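Toy bricks: the quick clean-up

Tue 3 November

Got 10 minutes? Do the bricks. Warm water, drop of dish soap, old toothbrush for the studs. No dishwasher, they warp. Rinse, drain on a towel overnight.

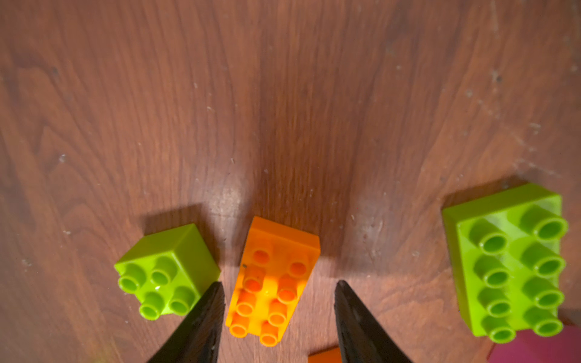 Green and orange, studs up. Scuffs don't scrub out, leave them.

Stuck pair? Don't use teeth. Dont use a screwdriver either, the blade chews the edges. Wiggle from one end, or press another brick on top for a handle. Wipe the table before you build, grit gets in everywhere.
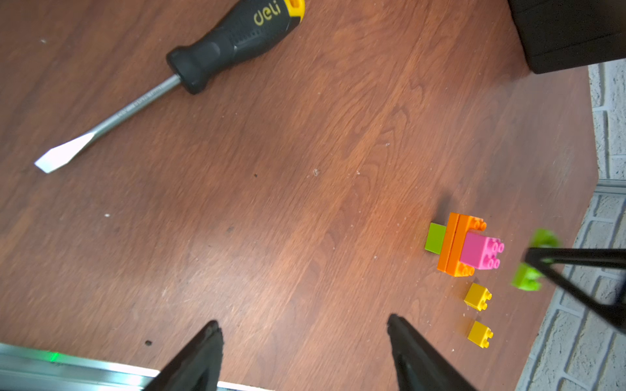

Putting away

Big bin for the bulk, over 100 in mine. Zip bag for the 1x2s, they vanish first.

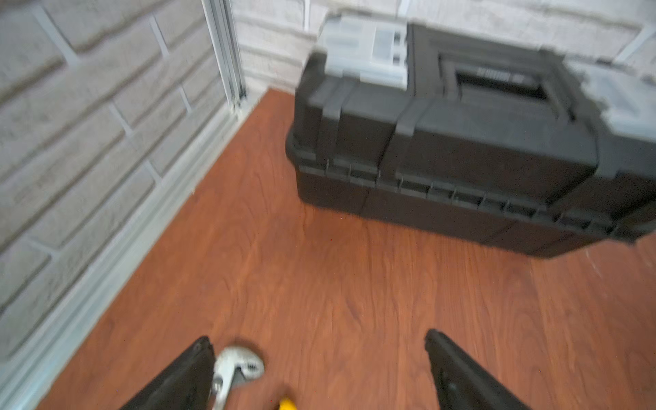
Small parts need a lid of their own. Thitima Sitthichai at Eltwood swears by jars, too breakable for me. A black toolbox with little organizer lids in the top does it, ribbed dividers and all, and the handle sits down in a recess so you can stack stuff on it. Label it. Tools go in seperate.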